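The laundry room, four months in

September 9, 2018

Back in May I announced that the laundry room would be a proper room by the end of summer. Summer has two weeks left in it and I'm prepared to redefine "proper."

The trouble is that it was never only a laundry room. It's where things go when they've been voted out of the other rooms. The desk came in because it didn't fit upstairs. The air purifier came in because it hummed at me while I was reading. I bought it after a long evening of comparing the Vanau with the Cirillo and reading, at a conservative guess, 1,000 reviews, most of them written by people with cats.

Then there are the boxes. I keep boxes. If a thing ever has to go back I'll be ready, and in the meantime the stack by the blinds has become a sort of shelf — one I'm not allowed to put anything on, since it's made of boxes.

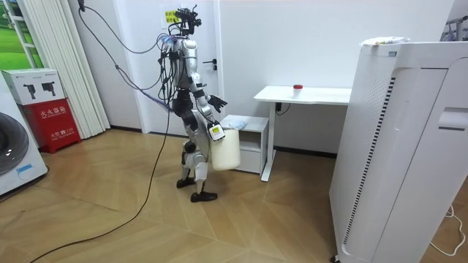 Washer, desk, purifier, and the box collection. Light blue cloth, folded.

I did fold the cloth. It sits on the little cabinet under the desk, which has a drawer, and the drawer is next. I've been saying that since the Josholm catalog arrived with its 772 pages of other people's drawers.

Still on the list: something to get the cords up off the floor, a home for the small container with the red lid, and a decision about the blinds. Lora makes a roller shade I like. It costs more than the desk did.

The power tool box stays. It's a good box.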